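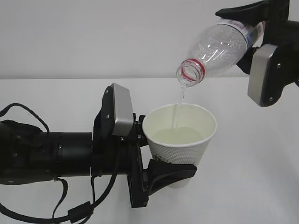
图片:Trí Đỗ

Norlow 老步道恢复项目
致 Msimang 基金的中期进展报告

最后更新:7/15/23

尊敬的 Msimang 基金各位同事:

这份报告说明从二月到现在,我们用贵基金的资助做了哪些工作,哪些工作还没有做完,以及下半年我们想怎样调整。中文不是我的母语,如果有的句子不够清楚,请直接写信问我,我会再解释。数字部分我已经和帐本核对过。

一、项目的目的

Norlow 有一条老步道,从村子北边的旧磨坊开始,沿着 Nernico 小河走,到南边的渡口结束。全程步行需要 40 分钟。以前孩子上学、大人去市场都走这条路。后来公路修好了,走的人变少,有两段被草和灌木盖住,还有一段被两家的围栏隔断。地图上这条路也慢慢消失了,新版的地图只画到教堂后面的石桥。

我们的申请书里写了三件事:请区政府重新把步道登记为公共通道;在沿路立木头的指示牌;收集居民对这条路的记忆,做成一本小册子和一张步行地图。这三件事没有改变,但是顺序改变了,下面我会说明。

二、登记的工作

二月我们向区政府的道路科交了第一次材料。材料包括两张旧地图的复印件、学校的一份旧通知(通知里要求学生雨天不要走河边的路),还有居民的书面证明。道路科要求证明人必须写清楚自己哪一年到哪一年走过这条路,走的是全程还是一部分。我们第一次收的证明大多数只写了“我小时候常常走”,这样的句子不能被接受。

所以三月和四月我们重新收了一遍。我们设计了一张只有一页的表格,上面印了步道的简图,证明人可以用笔把自己走过的部分画出来。这个方法比较慢,但是效果好得多。老人看到图以后,常常会想起别的事情,比如哪里有一口井,哪里的台阶是后来补的。到这次报告为止,一共有 40 户人家交回了填好的表格。其中有几户现在已经不住在 Norlow,他们的表格是通过亲戚寄回来的。

五月底道路科来现场看了一次。来的是一位负责测量的女士和她的同事。他们从渡口向北走,在石桥停了很长时间。石桥本身没有问题,问题是桥北面的土坡,每年春天都会向下滑一点。她的意见是,登记和修路是两个不同的程序,土坡不影响登记,但是登记以后由谁来维护,需要写在文件里。这一点我们原来没有想到。

现在的情况是:材料已经齐全,道路科把它列入了秋天的审查名单。我们还没有收到书面的日期。我每两个星期打一次电话去问,得到的回答都很礼貌,但是没有新的内容。

三、围栏的问题

申请书里我写过,有一段路被两家的围栏隔断。第一家的主人在四月同意在围栏上开一个小门,门由我们来做,费用从“现场工程”这一项支出。小门在六月装好了,是向内开的,有弹簧,羊不能自己推开。主人要求在门上写“请随手关门”,我们照做了。

第二家比较困难。这家的主人不反对有人走路,他担心的是狗。去年有一只没有拴绳的狗进了他的鸡舍。我们和他见过三次面。他提出让步道绕开他的地,沿着河岸的外侧走。从地图上看,多走的路很少,可是那里的河岸很窄,下过大雨以后不能走。我们请道路科的人看过,他们也不建议。

目前双方同意先试用一个办法:在他的地两头各立一块牌子,要求狗必须拴绳,并且在鸡舍旁边加一段细网。细网的材料他自己出一半。如果到明年春天没有出现问题,他愿意签正式的同意书。我认为这是一个合理的结果,但是也请贵基金了解,在同意书签字以前,这一段路的开放是暂时的。

四、指示牌

我们订了 24 块指示牌,由 Peneo 制作。Peneo 是一家做木工和刻字的小作坊,离 Norlow 不远,价格在三家报价里排第二。我们没有选最便宜的一家,原因是那一家只能做塑料板,而居民会上大家都希望用木头。

第一批牌子在五月送到,刻字的深度不够,站在路的另一边就看不清楚。Peneo 同意重新刻,没有另外收钱,但是时间晚了三个星期。第二次送来的牌子质量很好。现在已经立起来的是从旧磨坊到石桥的那一部分。石桥以南的牌子存放在学校的仓库里,等第二家围栏的事情稳定一些以后再立。

关于牌子上的文字,我想多写几句,这件事花的时间比我们计划的多。步道上的许多地点有两个名字,一个是老人用的,一个是地图上的。例如石桥,地图上叫“教堂桥”,可是年纪大的人都叫它“洗衣桥”,因为以前妇女在桥下洗衣服。渡口也是这样。有的居民认为牌子上只应该写官方的名字,不然外面来的人会迷路。也有居民认为,如果牌子上不写老名字,再过几年就没有人知道了。

四月的居民会讨论了一个晚上,没有结论。后来学校的老师提出,大的字写官方名字,下面用小一点的字写老名字。这个建议在下一次会上通过了,有两个人反对。其中一位反对的人现在帮助我们校对小册子,他对老名字的写法非常严格,我们改了不少错误。

五、居民的记忆和小册子

到现在我们录了十九位居民的谈话。每次谈话由两个人去,一个人问,一个人记录。录音都得到了本人的书面同意,其中一位老先生只同意保留文字,不同意保留声音,我们已经按照他的意思处理。

谈话的内容比我想的要具体。很多人记得的是很小的事情:冬天鞋底结冰怎么办,哪一家的窗户晚上总是亮着,过河以前要先喊一声。关于渡口停止使用的年份,有三种不同的说法,我们在旧报纸里还没有找到答案。小册子里我们准备三种说法都写上去。

小册子的文字初稿完成了一半多。缺少的主要是南段,也就是石桥到渡口。南段的老住户比较少,有两位住在外地的女儿家里,夏天会回来,我们已经约好了见面。

步行地图的草图画好了,正在由学校高年级的学生试用。他们拿着草图走了一次,回来提了意见。最有用的意见是:地图的北方不在纸的上面,所以很难看懂。我们改了方向,现在地图变成长的,折起来以后可以放进衣服口袋。

为了告诉大家这个项目,我们在四月印了 200 份单张,放在邮局、面包店和诊所。单张在五月中以前都被拿走了。我们没有再印,想把印刷的钱留给地图。

六、用款情况

详细的表格在附件里,这里只写几点说明。

“现场工程”这一项,到六月底用了预算的 40%。看起来比较少,原因是南段的牌子还没有安装,土坡也还没有动工。秋天这一项的支出会增加很多。

“印刷”这一项几乎没有用,除了单张。小册子和地图的费用都在后面。我们向两家印刷厂要了新的报价,纸的价格比申请的时候高。如果保持原来的页数,可能会超出一点。我的想法是把小册子减少四页,不减少照片。

“交通”这一项已经超出。录音小组去外地见老住户,来回的车票我们当时没有算进去。超出的部分目前由协会自己的钱垫付。我不要求贵基金增加总额,但是希望可以从“会议场地”这一项转过来。学校一直免费让我们使用教室,所以场地费没有支出。

七、遇到的困难

除了上面写过的,还有两件事应该报告。

第一是人手。春天参加清理步道的人很多,六月以后大家都在忙田里的工作,来的人明显少了。被灌木盖住的两段,北边那一段已经清理完,南边那一段清理到一半停下来了。草长得很快,我担心秋天要从头再做一次。我们和 Nernico 小河下游的钓鱼协会谈过,他们的会员每年九月要清理河岸,愿意把时间和我们安排在一起。具体的日子还没有定。

第二是土坡。申请书里没有这一项。我们请一位退休的工程师看过,他认为不需要做水泥墙,用木桩和树枝编的挡土栏就可以,种上柳树以后会越来越稳。他画了一张图,没有收费。材料的钱不多,但是木桩要打得深,需要租机器。道路科说,如果步道登记成功,这一部分可以向区里申请补助。如果等登记完成再动工,就会错过今年干燥的季节。我们内部的意见不一致。我个人倾向于先做最危险的一小段,其他的等补助。希望听到贵基金的看法。

八、下半年的计划

八月:和回来的老住户见面,完成南段的录音和文字。请学生再走一次南段,试用新的地图。

九月:和钓鱼协会一起清理河岸。检查小门和已经立好的牌子,旧磨坊旁边有一块牌子有点歪,需要重新固定。

十月:等道路科的审查。小册子交给校对的人看最后一遍。如果天气允许,安装石桥以南的牌子。

十一月:印小册子和地图。在学校办一次小的展览,把旧地图、通知和居民画的表格放在一起给大家看。展览的时候也会请第二家的主人来,他有一张他父亲在渡口拍的照片,答应借给我们。

正式开放步道的日期我不敢写在这里。申请书里写的是年底以前,我现在认为全程开放应该是明年春天,北段可以在今年秋天先开放。如果贵基金同意这个调整,请给我们一封简单的回信,我会把它和合同放在一起。

九、需要贵基金决定的事项

请同意把“会议场地”的余额转到“交通”。

请同意小册子减少四页。

请告诉我们,土坡的一小段是否可以用“现场工程”的钱先做。

请确认全程开放的时间可以推迟到明年春天。

另外,贵基金的标志我们只有一个很小的文件,印在小册子的封底会不清楚。如果有大一点的文件,请在九月以前发给我。

附件有用款表、步道简图、居民表格的空白样本,以及退休工程师画的土坡图。居民填好的表格里有住址,我没有附上,如果需要查看,可以到我们这里来看原件。

此致
敬礼

Trí Đỗ
Norlow 老步道恢复项目 负责人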